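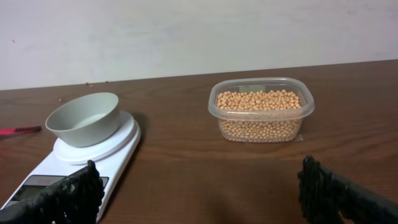 **plurn_pantry** wrote:

I portion dried beans for the week and I'm trying to settle on one way of doing it. The scale is a plain white digital one with a round platform, and I set a gray bowl on it, tare, and scoop beans in from a plastic tub. My problem is that a few always get loose, like the four at the back of the table there, and then I don't know if the tub weight in my notebook is still right. The last full tub was 626 grams of beans by my notes. Do you weigh into a bowl like this, or put the whole tub on the scale and subtract as you take beans out?

**Cosmin Manole** wrote:

Subtract. Put the tub on the scale, press tare, take beans out, read the negative number. You don't need the bowl at all. I have done it that way since December and my notes add up now.

**cassim_kitchen** wrote:

Don't agree with that for every scale. Mine turns itself off if I'm slow, and when it comes back on the negative reading is gone. With a bowl I can at least tip everything out and start over. Also check the limit on yours. A heavy tub can eat up a lot of it before you start.

**plurn_pantry** wrote:

The tub isn't heavy. It's clear plastic with rounded corners, and the scoop lives in it. 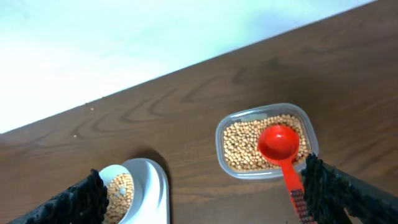
*Bean tub with the red-orange scoop*

The scoop has a long flat handle and it reaches past the rim, so the lid won't go on unless I take it out first. That's a separate complaint.

**Vivek Pathak** wrote:

The scoop is your problem more than the scale. If you leave it in the tub and use Cosmin's method, the scoop gets weighed too, and the first reading after you pick it up is wrong by whatever the scoop weighs. Take it out before you tare and keep it out until you're done.

**Cosmin Manole** wrote:

> the scoop gets weighed too

Yes, I should have said that. Scoop out first, then tare.

**cassim_kitchen** wrote:

Or use a bowl and never think about it. For a household portion a few beans one way or the other won't change dinner. I wrote down every gram for one bag once, 1,797 in total, and my portions were all within 9 grams of each other. I stopped writing it down after that.

**plurn_pantry** wrote:

I tried both today. Tub on the scale was faster, but I had to keep leaning over to read the display with the tub sitting on top of it. The bowl is small enough that it stays on the platform.

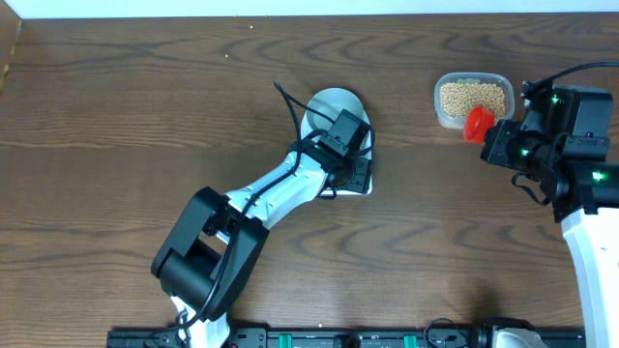

So for now I'm keeping the bowl for single portions and I'll put the tub on the scale only when I want to know what's left. I moved the tub closer too, so there is less table to cross with a full scoop. Still lost 2 beans.

**Vivek Pathak** wrote:

Put a baking tray under everything. Beans that fall stay on the tray and you can put them back before you write anything down.

**cassim_kitchen** wrote:

A tray is fine if it sits flat. Mine is warped and the scale wouldn't hold a steady number on it. I put a dish towel down next to the scale instead, not under it.

**plurn_pantry** wrote:

My trays are all a bit bent. I'll try the towel with the next bag.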